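# The Cheapest Robot in the Building

**Buying your first arm starts with a budget sheet, a stack of questions, and a few weeks of practice on a computer**

The first thing Cecilia Akolgo bought for Dasside's automation project was a chair. It cost less than a good pair of boots, it rolls, and she has spent most of the spring in it, watching a robot arm that Dasside doesn't own yet reach for little blocks on a table that doesn't exist.

"I keep telling people I'm having the time of my life shopping," she says. "They think I'm kidding!"

Dasside packs small parts for furniture makers: hinges, brackets, shelf pins, the bag of screws you swear had one more screw in it. The shop employs 20 people, and the packing end has needed help for years. Last fall the owners finally said yes to a robot arm, on one condition. Akolgo, the operations manager, had to come back with a complete plan before anyone signed a purchase order, and the plan had to cover everything the arm would touch, stand on, or plug into.

It's a wonderful way to buy a machine, and I wish more small shops had the patience for it.

## The price on the quote is the easy part

Walk into any trade show and you can get a price for an arm in five minutes. It's a real number and it's often lower than people expect. Then you start adding. The gripper is usually a separate line. So is the table or pedestal, and the thing has to be stiff, so the folding table from the break room is out. Add cabling, mounting plates, a safety review, guarding if the review calls for it, electrical work, training, spare fingers, a spare cable, and the hours your own people will spend away from their regular jobs.

Akolgo's first spreadsheet had the arm at the top in bold. In the current version the arm is halfway down and the bold is gone. At the top now is a row called "our time," and she's proud of that row. She had left it off the first draft completely.

"We priced the bolts," she says. "We had a line for bolts and no line for me."

She asked for quotes from two integrators, Koivisto and Bollent, and sent both the same page and a half of requirements. The quotes that came back were laid out so differently that she couldn't compare them. Koivisto gave one price for a finished cell, installed and running. Bollent listed every piece and left the installation as a day rate. Neither approach is wrong, and plenty of buyers have a strong preference for one or the other. But you can't hold them side by side until you've rebuilt them both on the same form.

So she made the form and sent it back to both companies with blanks to fill in. Both filled it in within the week. That form may be the most useful thing to come out of the whole project, and any shop can make one. Hers asks for the price of each item, who supplies it, who installs it, how long it takes to arrive, what it costs to replace, and what happens if the part it's meant to pick up gets redesigned.

## Trying it before it's there

The practice table lives in software, set up for Dasside by a small outfit called Tridance. Ieva Rätsep runs the simulation work there, and she has the cheerful bluntness of someone who has watched a lot of virtual robots knock over a lot of virtual boxes.

Her pitch to first-time buyers is modest. A simulation won't tell you whether the machine will pay for itself. It's very good at telling you that the arm you picked is too short, or that the elbow ends up somewhere awkward when the fingers are where you want them. Those are cheap problems in April and expensive ones after the truck has left. 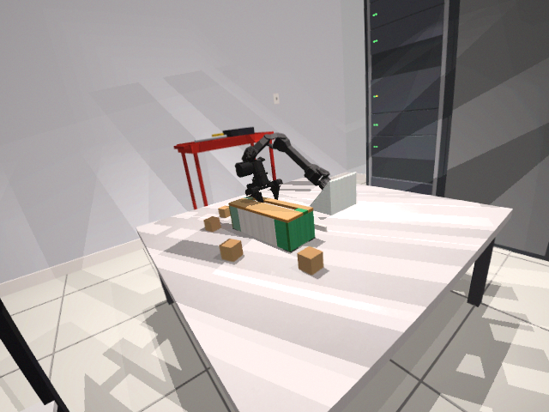

*Practice run in simulation: the gripper over the long box, with four small cubes on the table nearby.*

Rätsep likes to start customers on plain shapes. A cube is a kindness, she says, with flat sides and a predictable size, and if an arm has trouble approaching a cube beside something tall, it'll have trouble with a hinge in the same spot. She builds a simple layout, moves the obstacles, and runs it again. Then she changes the lighting and runs it again, which matters a great deal if a camera will be guiding the arm and hardly at all if it won't.

Dasside bought a block of 400 runs at a flat fee. Akolgo had expected to burn through them testing speed. She ended up using most of them on reach and on what she calls the shuffle, meaning where everything sits on the table: boxes here, parts there, enough open space for a person to come in and clear a jam.

The shuffle changed the shopping list. The early plan had the arm mounted at the middle of the table's back edge, and it looked tidy on paper. In the software, the arm kept folding itself into tight poses to get at anything close to its own base. Moving the base toward one end fixed most of that. It also meant a different mounting plate and a longer cable, both cheap, and it let her drop a larger arm from consideration, which wasn't cheap at all.

I asked Rätsep whether customers ever get carried away and want to simulate the whole building. She laughed for a good while. Her advice is to model whatever the robot can reach and a little beyond, and then stop. Scenery is fun to look at, but your budget is better spent on getting the part dimensions right. Send real measurements, taken with calipers, from parts pulled off the shelf. Drawings go out of date.

There's a limit to all this, and she's quick to bring it up. Simulated friction is a best guess. Cardboard sags. Plastic bags do whatever they please. Anything soft, shiny, or floppy goes on a separate list of items to test on real hardware before final payment, and that test belongs in the contract in plain words.

## What goes in the plan

By the time I visited, Akolgo's plan had grown to 14 pages, a good half of it tables. She let me read it over coffee, and I'd happily hand it to anyone starting out. A few things she'd tell another shop to write down early:

- **The one job.** Pick a single task for year one. Dasside chose loading small cartons. Bagging was tempting and it's in an appendix.
- **The floor.** Check that it's level where the cell will stand, and find out who pays if it isn't.
- **Power and air.** If the gripper needs compressed air, price the line, the dryer, and the extra load on the compressor you already have.
- **The second gripper.** Put money aside for one even if you have no idea what it will be.
- **The quiet weeks.** Schedule installation for your slow season, and budget as though packing will run by hand the entire time.
- **Spares on the shelf.** Ask each supplier which parts wear out, what they cost, and how long they take to ship.

The plan also has a page on people, which she wrote with the packing crew in the room. It names who'll be trained, on what hours, and what their pay looks like afterward. Training is budgeted for 2 operators per shift, so that one vacation doesn't shut the cell down. Several of the crew have had turns in the rolling chair, and one of them spotted that the cartons in the simulation opened the wrong way for how they come off the folding machine. That went straight back to Rätsep and cost an afternoon to fix.

## Lease, buy, or borrow the time

Every conversation about a first robot gets around to financing. Buying outright is simplest if the cash is there. Leasing spreads the cost and can bundle in service, though you'll want to read the return terms with a highlighter. Some integrators will rent you a cell by the month, and for a seasonal business that can be a terrific fit.

Dasside is leaning toward buying the arm and table and leasing nothing, with a service contract for the first year. Akolgo ran all three options on her form. The rental came out ahead for a short trial and fell behind over a longer one, and the owners are planning on a longer one. Another shop with the same numbers and a shakier order book might go the other way, and I wouldn't argue.

What I like best is the contingency line. She set it at over 20 percent of the total and wouldn't let anyone trim it. The owners tried. She asked them to name which surprise they'd like to leave out, and the line stayed.

## Waiting on a signature

The decision between Koivisto and Bollent was still open when we went to press. Both have seen the simulated layout, and both have revised their quotes because of it, one down a little and one up a little. Akolgo sees the increase as good news. It covers a stiffer table that she'd have ended up paying for anyway.

She has a few dozen runs left in the Tridance package and she's hoarding them. One of Dasside's customers is talking about a new bracket, longer than anything the shop packs today, and she wants to see how it fits before the order is final. The drawing is already taped to her monitor. She's waiting for a sample part so she can measure it.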